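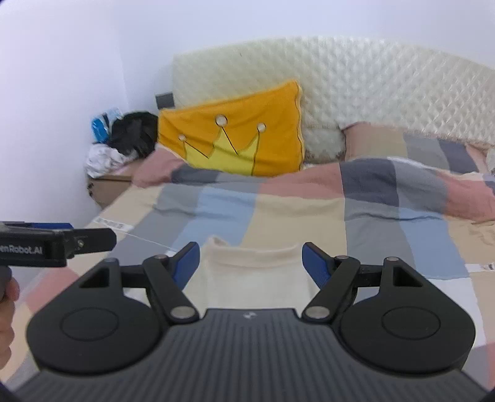 ## 가정 내 핸드헬드 그리퍼 수집 수칙 초안, 이거 다들 동의하신 건가요?

**글쓴이: 이불각잡기**

Flesley에서 돌린 수칙 초안(Tímea Gulyás 작성본)을 어제 다 읽었습니다. 14개 조항인데, 읽고 나서 제일 먼저 든 생각은 이걸 실제로 침대 앞에서 그리퍼 들고 서 본 사람이 썼느냐는 거였어요. 작업은 침구 정리, 양손에 하나씩 들고 천을 다루는 흔한 세팅입니다.

걸리는 조항만 옮깁니다.

- **3조** 작업 면에는 작업 대상 외의 물건을 두지 않는다. 배경의 생활용품도 치운다.
- **5조** 반대쪽 그리퍼와 손은 가능한 한 상시 시야에 들어와야 한다.
- **7조** 움직임으로 번진 프레임이 연속되면 해당 에피소드를 폐기한다.
- **9조** 패드와 체결부는 매 세션 전에 점검하고 기록한다.
- **12조** 작업 성공 여부는 작업자 본인이 표시한다.

3조부터 말이 안 됩니다. 맨 위 사진을 보세요. 침대 옆 탁자에 이것저것 쌓여 있고 베개 무늬도 제각각이잖아요. 집이 원래 이렇습니다. 이걸 다 치우고 찍으면 가정 환경 데이터라고 부르면 안 되죠.

12조는 더 심각합니다. 자기가 한 걸 자기가 성공이라고 적는 게 무슨 품질 관리인지 모르겠어요. 의견 주세요.

---

**RE: 밤샘캘리브**

3조는 저도 반대인데 이유가 좀 다릅니다. 생활감이 살아야 한다는 논리로 밀면 Gulyás 씨 쪽에서 바로 개인정보 얘기가 나올 겁니다. 탁자 위에 약봉투나 우편물이 올라와 있으면 그건 치우는 게 맞거든요. "배경 물건을 치운다"를 "식별 가능한 정보가 있는 물건을 치운다"로 바꾸면 끝날 일을 초안이 너무 넓게 잡았어요.

12조는 초안이 짧게 써 놔서 그렇지 뒤에 검수자 재확인이 붙는 걸로 압니다. 부속 문서 보셨나요?

---

**RE: 이불각잡기**

부속 문서 봤습니다. "필요시 검수자가 확인한다"라고 되어 있어요. 필요시가 언제인지는 안 적혀 있습니다. 이런 문구는 바쁘면 안 한다는 뜻으로 읽는 게 제 경험상 맞았습니다.

---

**RE: 토크렌치**

7조 얘기는 왜 아무도 안 하시는지. 저는 이게 제일 비싼 조항이라고 봅니다.

Diltum 현장에서 지난 7월에 침구 작업만 170개 넘게 모았는데 초안 기준으로 다시 걸러 보니 19개가 날아갔어요. 그중에 쓸모없는 건 몇 개 안 됐습니다. 이불을 들어 올려서 펴는 순간에는 당연히 번지죠. 천은 빨리 움직여야 펴지는 물건인데 번지지 않게 천천히 하라고 하면 사람이 평소에 절대 안 하는 동작을 가르치는 셈입니다.

예를 하나 붙입니다. 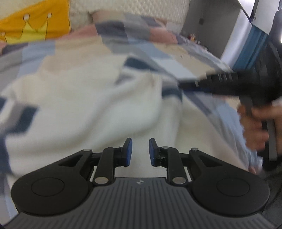 *한쪽 그리퍼가 이불 주름을 집고 있고 앞쪽 그리퍼는 벌어져 있음. 이불 가운데와 위쪽이 움직임으로 번짐.*

7조대로면 이런 화면이 이어지는 순간 폐기입니다. 그런데 집은 위치가 보이고, 집은 쪽 손도 보이고, 이 그리퍼의 양쪽 패드도 보여요. 뭐가 부족합니까?

---

**RE: 밤샘캘리브**

부족한 건 있죠. 위치 추정이요. 배경에서 특징점을 잡아야 궤적이 나오는데 화면 대부분이 이불이고 그 이불이 번진 데다 스스로 움직이고 있으면, 추정기는 카메라가 움직였다고 착각할 수 있습니다. 눈으로 봐서 알아볼 만하다는 것과 궤적이 믿을 만하다는 건 별개 문제예요.

다만 번짐 자체를 폐기 기준으로 삼은 건 저도 게으르다고 봅니다. 궤적 오차를 재서 그걸로 잘라야지, 사람이 프레임 보고 "흐리네" 하고 버리는 건 검수자마다 결과가 달라집니다.

---

**RE: 토크렌치**

그 말이면 동의합니다. 그런데 오차 기준값을 누가 정하나요. 초안에는 없고, Fasier 기본값을 그냥 갖다 쓰자는 분들이 있던데 그 기본값은 딱딱한 물체 기준으로 나온 숫자 아닙니까. 천에 맞는지 검증한 자료를 저는 못 봤어요.

---

**RE: 행주삶는날**

작업자 쪽에서 한마디 할게요. 저는 수칙 만드는 사람 아니고 들고 하는 사람입니다.

5조요. 반대쪽 그리퍼가 항상 보여야 한다고요? 이불은 넓습니다. 모서리 두 개를 양손으로 벌려 잡으면 당연히 서로 안 보이는 구간이 생겨요. 위 사진들처럼 손이 가까이 있을 때나 옆에서 걸려 들어오는 거고, 첫 번째 사진만 해도 반대쪽은 왼쪽 끝에 걸려서 글자 앞이 잘려 있잖아요. 이걸 맞추려고 팔을 오므리고 하면 어깨가 먼저 나갑니다. "가능한 한"이라고 적혀 있어도 검수에서 지적이 오면 그건 의무예요.

손목 얘기도 수칙에 한 줄도 없더라고요. 몇 시간 연속으로 들어도 되는지, 쉬는 시간은 어떻게 하는지. 패드 점검은 있는데 사람 점검은 없네요.

---

**RE: 이불각잡기**

이건 제가 놓쳤습니다. 본문에 올렸어야 하는데. 의견서에 휴식 조항 신설로 넣겠습니다. 연속 작업 시간 상한을 몇 분으로 적을지는 직접 드시는 분들 말씀을 먼저 듣고 싶습니다.

---

**RE: 회색지대**

다들 너무 반대만 하시는 것 같아서 반대편에 섭니다.

수칙 없이 모은 데이터가 어떤 꼴인지 겪어 보신 분 많지 않나요. 저는 Yan 세트 정리를 맡았는데, 세션마다 시작 자세가 다르고 그리퍼를 벌린 채 시작한 것과 닫고 시작한 것이 섞여 있고, 실패한 시도가 성공으로 들어가 있었습니다. 그거 골라내는 데 모으는 것보다 오래 걸렸어요. 조금 과하더라도 빡빡한 초안에서 출발해서 푸는 편이 낫습니다.

특히 9조는 절대 빼면 안 됩니다. 두 번째 사진 오른쪽 손가락, 패드 근처 아래쪽을 보세요. 긁힌 자국인지 뭐가 묻은 건지 표면이 거칠어 보이죠. 별거 아닐 수도 있는데, 기록이 없으면 별거 아니라는 말도 못 합니다. 패드가 살짝 밀려 있으면 벌어진 폭 값이 세션 내내 틀어져요.

---

**RE: 토크렌치**

9조는 저도 찬성인데 지금 문구로는 종이만 늘어납니다. 점검표에 "이상 없음" 체크만 쭉 내려가는 거 다들 보셨을 텐데요. 차라리 세션 시작할 때 양쪽을 완전히 벌렸다가 닫는 동작을 찍게 하세요. 그 영상이 점검 기록입니다. 체크 칸은 필요 없고요.

그리고 빡빡하게 시작해서 푼다는 얘기, 저는 풀리는 걸 본 적이 없습니다. 한번 들어간 조항은 담당자가 바뀌면 이유도 모르고 지키는 조항이 돼요.

---

**RE: 회색지대**

벌렸다 닫는 영상은 좋네요. 그건 받겠습니다. 뒷부분은 동의 못 합니다. 조항마다 근거랑 재검토 시점을 같이 적게 하면 될 일이지 처음부터 느슨하게 쓸 이유는 아니에요.

---

**RE: 밤샘캘리브**

근거 칸 넣자는 건 Soledad Casado 씨가 지난 검토 때 이미 요청했습니다. 이번 초안에 반영이 안 됐을 뿐이에요. 의견서에 다시 넣되 "재요청"이라고 명시하는 게 좋겠습니다. 안 그러면 새 의견인 줄 알고 또 다음 판으로 밀립니다.

---

**RE: 이불각잡기**

지금까지 나온 걸로 수정 문구를 적어 봅니다. 합의라는 뜻은 아니고, 반대 의견은 이름 달아서 같이 보냅니다.

1. **3조** "식별 가능한 정보가 있는 물건은 치운다. 그 외 배경은 그대로 둔다."
2. **5조** 삭제. 대신 양쪽 영상의 시각 동기 확인을 의무로 한다.
3. **7조** 번짐 여부를 궤적 오차 기준으로 대체. 기준값은 천 작업으로 따로 검증한 뒤에 적는다.
4. **9조** 세션 시작 시 완전 개방과 폐쇄 동작을 촬영한다.
5. **12조** 작업자 표시 후 다른 사람이 반드시 재확인한다. "필요시" 삭제.
6. **신설** 연속 작업 시간과 휴식.
7. **전 조항** 근거와 재검토 시점 기재(Casado 씨 재요청).

---

**RE: 회색지대**

5조 삭제에 반대로 이름 달아 주세요. 동기만 맞으면 된다는 건 낙관입니다. 두 그리퍼 사이 상대 위치가 틀어졌을 때 서로 보이는 구간이 있어야 나중에 대조할 수 있어요. 상시는 과하다고 해도 시작과 끝에는 서로 비추게 해야 합니다.

---

**RE: 행주삶는날**

시작이랑 끝에만 비추는 거면 저는 괜찮아요. 그 정도는 팔 안 아픕니다.

휴식은 시간 숫자도 숫자지만 세션 중간에 내려놔도 감점이 없다고 적어 주세요. 지금은 중간에 내려놓으면 그 에피소드를 통째로 다시 하라고 해서 다들 참고 합니다.

---

**RE: 토크렌치**

7조 검증은 누가 합니까? 담당 안 적으면 그 칸 그대로 비어 있다가 슬그머니 Fasier 기본값이 들어갈 것 같은데요. 폐기된 19개 원본은 제가 갖고 있으니 필요하면 드립니다.

---

**RE: 밤샘캘리브**

주세요. 제가 돌려 보겠습니다. 대신 오차가 크게 나오면 폐기가 맞았다고 인정하시는 겁니다.

---

**RE: 토크렌치**

재는 방법부터 먼저 올려 주세요. 그거 보고 대답하겠습니다.

---

**RE: 이불각잡기**

5조는 "시작과 끝에 서로의 그리퍼를 비춘다"로 고쳤고, 중간에 내려놓는 건 휴식 조항에 넣었습니다. 의견서는 금요일에 보냅니다. 그 전까지 더 있으면 달아 주세요.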